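4.2 What plate size can and cannot explain 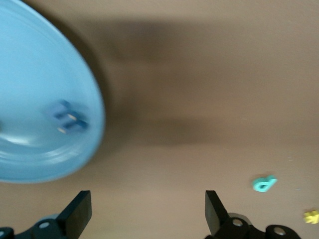
Figure 3. Light blue plate on a tan tabletop.

The claim that smaller plates make people eat less has had a long and comfortable life. It turns up in diet books, in school meal guidance and on the backs of crockery boxes, usually with no source attached. We came to it with some doubt, and the results of the Olldale canteen study have not removed it.

The usual account rests on a trick of the eye. A given helping looks small on a wide plate and generous on a narrow one, so the person serving adds more in the first case and stops sooner in the second. As a description of what people see, this is probably fair. The trouble begins with the next step, where a mistake in judging size is taken to be a change in how much is eaten over a day, a week or a year. Very few of the studies we read followed anyone past the end of a single meal. Fewer still asked whether people went back for more.

Afolabi and Lencho, in the earlier Trikbridge work, did ask. They watched lunch served to 304 adults over a single September and weighed what was taken and what was left. Diners given the smaller plate took less on their first visit to the counter. They also made more second visits, and once these were added in, the gap between the groups shrank to a size that the authors themselves called unsafe to interpret. Later papers quote the first finding often. We found hardly any that quote the second.

Our own study had 80 diners, 50 of whom completed both sessions. This is a small group and we do not wish to lean on it. Still, the pattern was close to the one seen at Trikbridge: a lower first helping, more return trips, and no clear difference in the total. Plate waste was slightly higher with the large plate, and it is possible that this, and not appetite, accounts for much of what has been reported elsewhere. A study that weighs only what leaves the counter will count food in the bin as food eaten.

Colour raises a similar problem. It has been argued that a strong contrast between plate and food makes a helping easier to judge, and that blue crockery in particular puts people off eating. Sánchez tested the second idea with 30 students and found nothing, though the food was the same pale pasta throughout and the students had been told the study was about taste. Koech found an effect in the expected direction, but only among people who said they were not hungry – a group whose eating is easy to shift by almost any means. We would not build a policy on either.

There is also the matter of who chooses the plate. In nearly all of this work the researchers handed it over. At home, people pick their own, often from a mixed stack, and may well reach for a bigger one when they want a bigger meal. Panicker has suggested that the link seen in household surveys runs mostly in this direction. The survey data cannot settle the point, and it is odd how seldom the question is put.

None of this shows that plate size has no effect. A modest one may exist for people who serve themselves once, in a hurry, from a counter they cannot easily return to. Betancur's hospital trial fits that description and is the most convincing of the positive results. But the step from a hospital tray to a family kitchen is a long one, and the advice given to the public has taken it without any evidence we could find. Section 4.3 turns to serving spoons, for which the records are thinner but the weighing was done with more care.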